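Search our store
Search
Search results for: all products

Crabtree Bed Bug Interceptor – Pack of 10

Category: Pest Control > Crawling Insects > Monitors and Traps

The Crabtree interceptor is a shallow plastic dish which you put under each leg of the bed. It has two rings. An insect that climbs from the floor falls in the outer ring, and one that comes down from the mattress falls in the inner ring. In this way you learn where the problem is coming from before you pay for any treatment.

Each dish takes a leg up to 78 mm wide. The outer wall has a rough surface so the bugs can climb it easily, and inside the wall is very smooth. Please do not wash the dish with oily soap, it makes a film on the plastic and dust will stick to it.

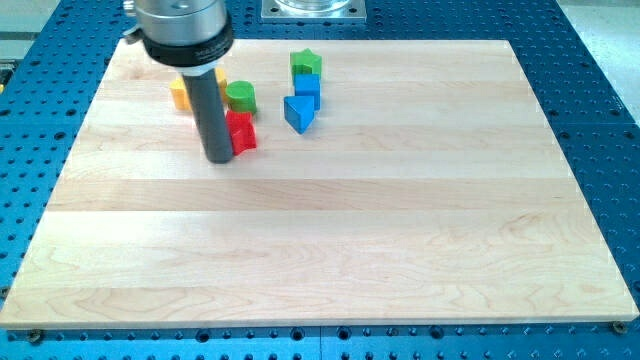
For good results, pull the bed away from the wall and tuck in the sheets, so that only the legs are touching the floor. Check the dishes once per week with a torch. Leave them in place during the whole treatment and for some weeks after, also when you are not seeing any more bites. If you are renting, tell your landlord early.

A light dusting of Piltex talc in the rings is recommended every second month. It is sold separately in a 50 g shaker – one shaker is enough for several packs. The interceptor contains no poison and can be used in a child's bedroom, but keep the talc out of reach of small children and pets.

Not suitable for beds with a solid base or with castors. For these we suggest the Trimari flat monitor, which slides between mattress and frame.

Colour: white or black
Dish height: 54 mm
Pack contents: 10 dishes, instruction leaflet
Supplied by: Illus

Unopened packs can be returned to the store. Opened packs cannot be accepted back, for hygiene reasons.

Tags: bed bugs, interceptors, non-toxic, bedroom, rental properties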